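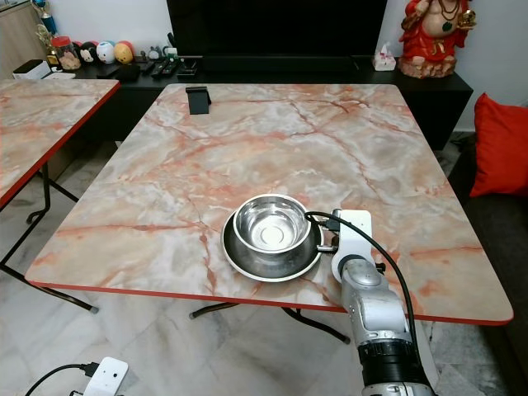
Steel bowl and saucer on a folding table with a marble-pattern top.

Stainless bowls and patterned folding tables

Stainless steel goes dull from dried water more than from use. Wash bowls in warm water with a small squirt of dish soap, rinse them, and dry right away with a cotton towel. I buy the plain Koltach ones and cut them in half. Paper towels leave lint.

For white spots that stay, wipe with a cloth dampened in white vinegar, leave it a minute, then rinse well. Never use steel wool on a mirror finish. If the rim of a saucer is already scuffed, a paste of baking soda and water will even it out a little, but it won't bring back the shine. Rub in the direction of the grain if there is one.

Old price stickers come off with cooking oil. Let it sit over lunch.

Folding tables with a glossy marble pattern need less than people give them. A damp cloth first, then a dry one. Stay away from scouring powder and anything with bleach. The busy pattern helps with everyday marks, and orange and red veins over pink and cream will hide a tea drip until it turns sticky, so wipe the whole top even when it looks clean. Check it from low down against the light — smears show up in the shine. Lift steel bowls to move them. Grit under the base scratches.

If you must sand a rusty spot on the legs, 400 grit wet-and-dry paper is fine enough. Touch up with black enamel and let it dry overnight before folding.

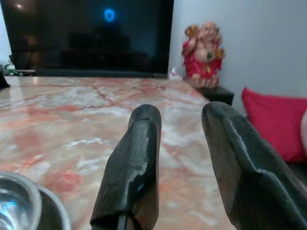
Felt pads are worth the trouble if you stack or slide things on a glossy top. The Vomlow sheets cut easily with kitchen scissors. Two steel bowls set straight down on the table, side by side, will each want a thin ring of felt or a cloth under them if they live there all week. Replace the felt when it goes hard.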